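Let the Replay Tool Be Boring, and Build It First

I want to make a case for the least glamorous program in a manipulation stack: the thing that plays your episodes back. I mean the viewer, with its scrubber bar and its plots and its little button for marking a bad grasp. We spend months on policies and an afternoon on the viewer, and I think we have it backward!

Last January our group at Sorkside had 331 demonstrations of tabletop tidying and a policy that kept closing its fingers too early. We did what everyone does. We changed the learning rate, we changed the image crop, we argued about action chunking over lunch. Then one of us finally wrote a decent player, called it Stakiren because the name was free, and lined up the gripper width trace with the video. In a whole batch of episodes the width signal ran 2 frames ahead of the picture. The policy had learned exactly what we taught it.

I still find that thrilling, and a bit embarrassing. The bug had been sitting there in plain data the whole time, and no amount of training was going to show it to us. It took a slider and a pair of eyes.

So what should a replay tool do? Open fast, first of all. If loading an episode takes longer than reading a message, people will stop looking at episodes. Ours opens in 200 milliseconds on a laptop and I would give up half its features before I gave up that. It should draw every stream against one clock, and it should show you the raw timestamps when you ask, with no smoothing and no helpful interpolation. It should let you leave a note on a moment and find that note again on Tuesday from a different machine.

The other camp (and I have friends in it) says that looking at data by hand doesn't scale, and that automatic filters should do the job. I like filters. Khondokar, our filtering script, throws out episodes with dropped frames or tracking jumps, and it saves us hours. But every rule in it started with a person watching an episode and saying "wait, go back." You can't write a check for a problem you haven't met yet. 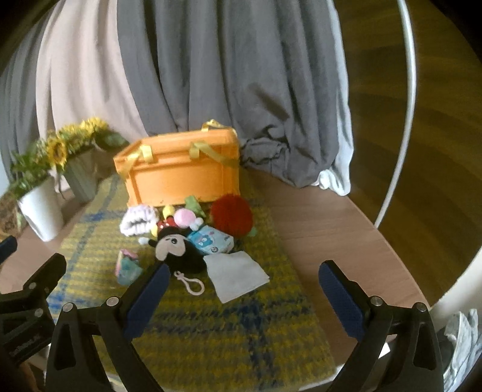
Perception people feel this more than anyone, I suspect. Soft things are the hard part. A plush toy has no clean edge to fit a box around, a satin handle can fold over on itself, and a crumpled napkin is a new shape every time you touch it. A success rate tells you how often the planner coped with all that. Scrubbing through the approach, slowly, with the predicted grasp drawn over the pixels, tells you what it thought it was reaching for. Those are very different kinds of knowing, and I want both on my screen.

There is a planning side too. When we moved the Jodilstead branch of our code to a new motion planner, we replayed old episodes through it before anything moved, with the 2 paths drawn in different colors. Most of them matched nicely. A few swung wide in ways that no metric of ours would have flagged - and we talked about those few for the rest of the day, which was the best design meeting we'd had in a long while.

If you're starting a project now, write the player before you collect the first episode. Give it to whoever cares most about small annoyances and let them keep fixing it. Ours still can't step backward one frame without a stutter, and that's what I'm working on this week.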